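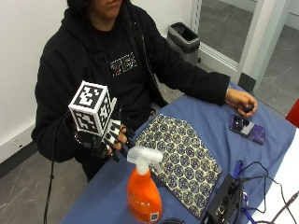 The table-wiping question

Sunday, September 24, 2023

Every few months a company promises me a robot that will wipe down my kitchen, and every few months I look at my kitchen and wonder which part of it they have seen. The latest is Kasto, from a firm called Flernance. In the launch video it sprays a counter, drags a cloth across it and stops. The clip runs 88 seconds. I watched it three times and never saw the cloth get folded over to a clean side, which my kids could do at six.

I'm not against the thing. I cleaned offices for 2 years before I wrote for a living, and I'd have handed over the job gladly. But consider what's in it. A spray bottle has a trigger that takes a firm squeeze while the rest of the hand keeps the nozzle pointed at the mess. A cloth has no fixed shape at all. Pick it up by one corner and it hangs one way, pick it up by the middle and it hangs another. Then there's the phone somebody left on the table, which has to be moved and most definitely not sprayed.

The current fashion is to put a sensor glove on a person, record the fingers doing the chore, and feed that to the machine. Khalil Yammine, who services packing equipment and has little patience for my columns, thinks this will work in the end. "You learned by watching someone," he told me. Sure. I also learned by feeling the rag drag when the counter was still sticky, and a record of where my fingers went says very little about that.

Shop floors are a fairer test, and there I'll give some ground. Machines do fine when the same part arrives in the same place all day. Signe Strand runs a small workshop in Jundby with 20 benches, and she looked into automating the end-of-shift wipe-down in May. She dropped it. The benches would all have to be cleared first – and clearing them is most of the work.

So ask the next salesman for 30 ordinary tables, with the mail and the crumbs left on. Until I see that, I'm buying paper towels.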